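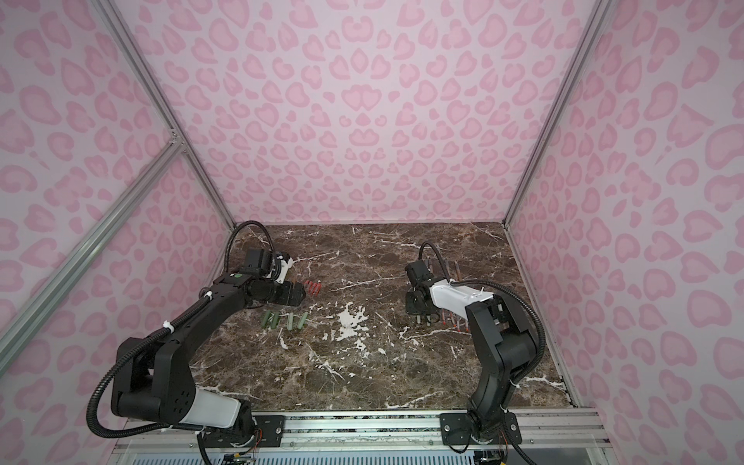
Covering Panels, Shelves and Drawers with Patterned Paper or Fabric

By Orathai Ratanaporn
Wed 10 September

Most of the trouble people have with patterned coverings starts before the backing comes off. The board is dusty, the repeat wasn't checked, or the piece was cut to the exact size with nothing left over to trim. The tips below are for self-adhesive paper, plain paper put on with paste, and light cotton. They work on closet backs, drawer bottoms, screens, pinboards and the inside of a kitchen cupboard.

Cleaning first

Wipe the board with warm water and a drop of dish soap, then again with plain water. Let it dry overnight. Kitchen cupboards usually need a second go because grease collects near the hinges. Fill dents and old screw holes, sand them flush, and vacuum up the dust. A brush only moves it around.

Raw MDF drinks up paste and gives a weak grip to self-adhesive paper. Give it one coat of primer and leave it for a day. Glossy paint has the opposite problem, so go over it lightly with 300 grit paper until the shine is dull.

Measuring and repeats

Measure each panel separately, even if they were sold as the same size. Old closets are rarely square. I write the width and height on the back of each panel in pencil, with an arrow for up.

Add two inches on every side if you are wrapping the edges, one inch if you are trimming flush. Then look at the repeat. A small allover pattern such as dots or animal spots hides a seam well and you can be fairly relaxed about it. Stripes and checks show every mistake. Large flowers waste the most paper, and you may need another roll for the same job.

Buy all the rolls together and check that the batch number matches. My last closet used paper from batch 3663, and when I ran short in May the store only had a newer one. The background was a shade yellower. It went on the inside of the door.

Putting it on

For self-adhesive paper, peel back the top few inches only. Line it up, press it down from the middle toward the sides, and pull the backing away with one hand while you smooth with the other. A felt-edged squeegee is best. A folded dish towel is fine. If it goes crooked, lift it straight away and start again from the top. After an hour it will tear.

Bubbles: prick with a pin at one edge of the bubble and push the air toward the hole. Creases can't be pricked out. Lift back to the crease or live with it.

For cotton, brush thin paste on the board, lay the cloth, and brush a second thin coat on top. Test a scrap first. Reds and pinks sometimes run, and white cotton can go gray over dark wood.

Inside corners

Don't try to fold one long piece around an inside corner. It pulls away in dry weather and leaves a hollow that rips when something bumps it. Cut two pieces, let the first run half an inch past the corner, and lay the second over it right up to the line.

Where panels can be taken out, take them out and cover them flat on a table. Rongrong Zeng did her whole sewing closet that way over a weekend and had no bubbles.

Trimming

Use a new blade. Change it when the paper starts to drag, which on vinyl can be every few cuts. Hold a metal ruler on the side you want to keep, so that a slip goes into the scrap.

Looking after it

Wipe with a damp cloth. No scouring powder, and no bleach on anything printed. Loose corners can be warmed with a hair dryer on low and pressed back down. Keep the offcuts in a flat folder for patching.

We use cookies to remember your settings and count visits. Accept | Manage choices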